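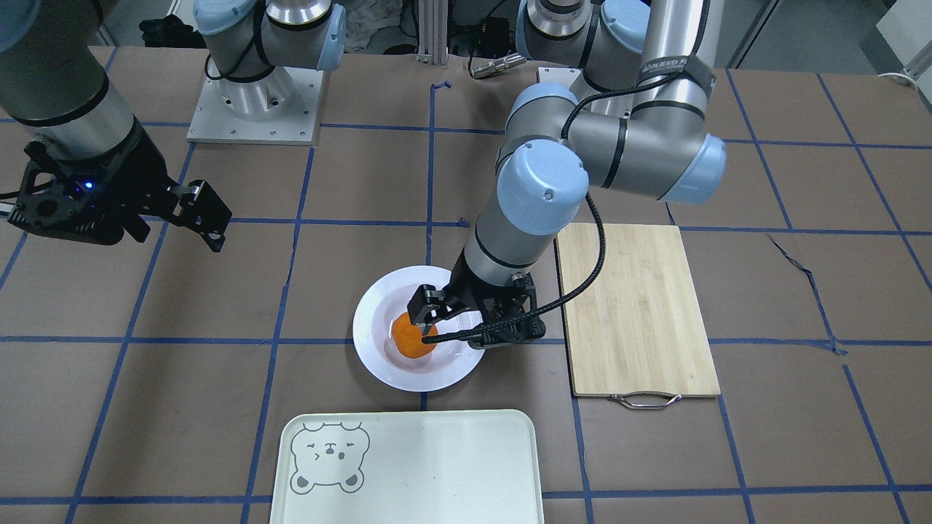
The left arm's gripper on an orange, on the taped bench.

Review: Nultero, a grasp-retry method for two-arm setups
Filed under: Methods > Manipulation > Tried by us

Nultero is a training recipe from the Lorkero group. It takes an ordinary imitation policy and adds a small second model that scores each grasp as the fingers close. If the score is low, the arm backs off and tries again from a slightly different angle. I ran it on our two-arm bench at Stilitz for most of July.

We trained on 2,228 demonstrations of kitchen pick-and-place, mostly fruit, plates and trays. Training took 38 hours on one machine. Setup was easy apart from the config file, which has two settings with almost the same name. I mixed them up and lost a day.

On round fruit, the success rate was 83 percent. Our old Coman baseline got just over half on the same tasks. Most of the gain came from fruit on a plate, where the rim gets in the way of the fingers and a first try often slips.

Flat things were a different story. Cutting boards and trays showed no real change, and the retries made those runs slower. I capped retries at 3 and would leave it there.

The paper says the scoring model works without retraining on a new gripper. I only have one type, so I can't check that. The code is clean and the logs are readable.

Worth using if your failures are mostly bad first grasps. If you mainly handle flat objects, stay with what you have.

Comments

gripfan: Did you try it with the wrist camera off?
Reply from the reviewer: No, it was on for every run.

tmk_lab: Same mix-up with the config here. Lost an afternoon.

Recent reviews
Coman baseline, one year on
Low-cost teleoperation arms compared
Tape grids or printed mats for bench layout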